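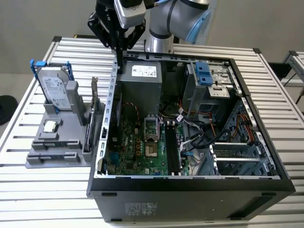
I finally took the side off the old desktop tower that's been under my desk since we moved, and now I can't stop telling people to do the same. So it's your turn to hear about it!

I only meant to strip it for parts. The memory and the processor were the first things I wanted (the sticks are going into my sister's machine, and the chip is in a padded envelope in my drawer, where it will probably stay until I retire). After that I slowed down and had a proper look around, and it's really a nice case to work in. The drive cage has one of those blue plastic latches, so you're not hunting for a screwdriver every time you want a bay free. I wish every maker did that.

A few things I learned along the way, mostly by doing them wrong first. Lay the tower on its side before you start. I spent an evening in March kneeling on the floor with a flashlight in my teeth, and my back complained for a week. Unplug it, hold the power button in for a few seconds, and leave the power supply itself closed up. You can lift the whole box out, but what's inside it isn't for people like me.

Close the lever over the CPU socket once the chip is out. Those little contacts bend if you so much as look at them, and the nice folks at Andreadis, the repair counter over by the post office, told me a bent socket is the main reason they turn boards away. They take bare boards and cables for free, and they'll give you 8 dollars for a working power supply. I got 19 for mine plus a box of odds and ends, and went straight next door and spent it on lunch.

And please label your cables before you pull them! I used masking tape and a pen on the second machine and had it apart in 84 minutes, dusting included. The first one took me most of a weekend, and I still have a little connector in a jar that I can't place.

If you've got a tower gathering dust, Andreadis is taking drop-offs until six in the evening all month. Bring the screws in a bag. They always want screws.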